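How to make anko from dried azuki beans, and shape it for filling

These notes cover smooth and coarse sweet bean paste in home quantities. They assume a hob, a heavy pan, a fine sieve and a cotton cloth for wringing. The same paste goes into daifuku, manju and dorayaki, though each wants a slightly different stiffness, and the last section deals with that.

Quantities

Dried azuki beans: 250 g
Caster sugar: 200 g
Fine salt: a pinch
Water: as needed, in several changes

The sugar can go down to 170 g. Below that the paste is harder to stiffen and keeps for less time. White caster gives the cleanest colour. Unrefined sugar works but masks the beans.

Sorting and first boil

Spread the beans on a tray and remove any that are split, shrivelled or pierced. Rinse twice. Azuki do not need an overnight soak, and a short soak does more harm than good as the skins take up water unevenly and burst.

Put the beans in the pan with cold water to a depth of 3 cm above them. Bring to the boil over a medium heat and boil for 5 minutes. Drain, rinse under the tap and wipe out the pan. The discarded water carries much of the astringency. If the beans are old or of unknown age, repeat this step once. Kusum Jaiswal, who taught me the method at the Turnby evening classes, repeats it every time; I find that a second drain makes the flavour of fresh beans too faint.

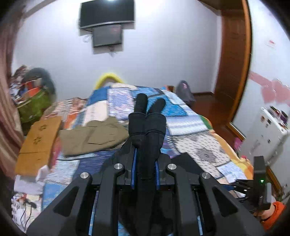
Simmering

Return the beans to the pan and cover again with cold water. Bring to the boil, then lower the heat until the surface only trembles. A hard boil throws the beans against each other and breaks them before the centres are soft. Skim the foam in the first few minutes.

Keep the beans just covered. Top up with small amounts of hot water as the level falls. Stir as little as possible.

Start testing after 35 minutes. Take out one bean and press it between thumb and little finger. It should collapse without resistance and feel even all the way through. If there is a grain in the middle, carry on and test again at intervals. Beans from the same bag can vary, so test three or four from different parts of the pan. Most batches take an hour or a little over.

Once the beans are done, turn off the heat, put the lid on and leave for 17 minutes. This lets the firmer ones catch up. Sugar stops beans from softening further, so nothing sweet should go in before this point.

Coarse paste (tsubuan)

Drain the beans gently through a sieve. Return them to the pan, add half the sugar and set over a medium heat. The sugar will draw out liquid and the mixture will look too thin. Stir with a flat spatula, drawing it along the base. Add the rest of the sugar when the first half has dissolved, then the salt.

Cook until the spatula leaves a track that stays open for a couple of seconds. The paste spits at this stage and a long-sleeved top is advisable. Remove from the heat while it still seems slightly loose. It sets a good deal as it cools.

Smooth paste (koshian)

More work, and a smaller yield.

1. Set a sieve over a large bowl. Ladle in the cooked beans with some of their liquid and rub them through with the back of the ladle.
2. Pour a little cold water over the skins and rub again. Discard the skins.
3. Pass the contents of the bowl through a finer sieve.
4. Fill the bowl with cold water, stir, and leave until the solids have sunk. Pour off the cloudy water. Do this twice more. The last water should be fairly clear.
5. Line a colander with the cotton cloth, pour in the solids, gather the corners and wring firmly. What remains is a dry, crumbly mass called nama-an.
6. Put the sugar and 100 ml of water in the pan and heat until dissolved. Add the nama-an in two lots and stir over a medium heat until it will hold a peak when lifted.

A food processor can replace step 1 but grinds some of the skin into the paste, and the texture on the tongue is different. Tihomir Atanasov uses one for the buns at Šindelář and sieves afterwards, with decent results. For unbaked sweets I would stay with the ladle.

Cooling

Scoop the hot paste in small mounds onto a tray, leaving space between them. Cover with a damp cloth so that no crust forms. Do not leave it in the pan, where the base goes on cooking and the colour dulls. When the mounds are cool, knead them together briefly.

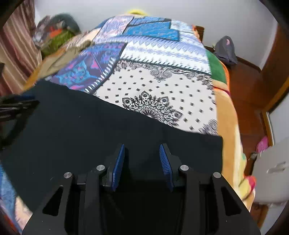 Portioning

Weigh the portions. By eye they drift, and uneven fillings show up as thick and thin walls in the finished sweet. For a small daifuku use 17 g of paste in 25 g of dough. For steamed manju use 25 g of paste. Dorayaki take 35 g, spread and not rolled.

Roll each portion between dry palms. If it sticks, the paste is too wet: return it to the pan for a few minutes, cool it and try again. If it cracks, work in a teaspoon of water. Keep the finished balls under cling film until the dough is ready.

Stiffness by use

Daifuku: firm. The ball must keep its shape while the dough is drawn round it.
Manju: firm to medium. Very wet paste gives off steam and splits the dough.
Dorayaki: medium to soft – it should spread without tearing the pancake.
Zenzai: loosen with hot water to taste. No weighing needed.

Storage

Four days in the fridge in a sealed box. For freezing, press flat in bags in 200 g lots, push out the air and use within two months. Thaw overnight in the fridge and knead before use. Smooth paste freezes better than coarse. If thawed paste weeps, a short spell in a dry pan over a low heat will bring it back.

Faults

Paste tastes bitter: the first water was not discarded, or the pan caught.
Grains in smooth paste: beans underdone before sieving.
Dull, greyish colour: left too long in the pan, or the washing water was not fully wrung out.
Paste will not stiffen: too little sugar, or the heat is too low. Turn it up and keep stirring.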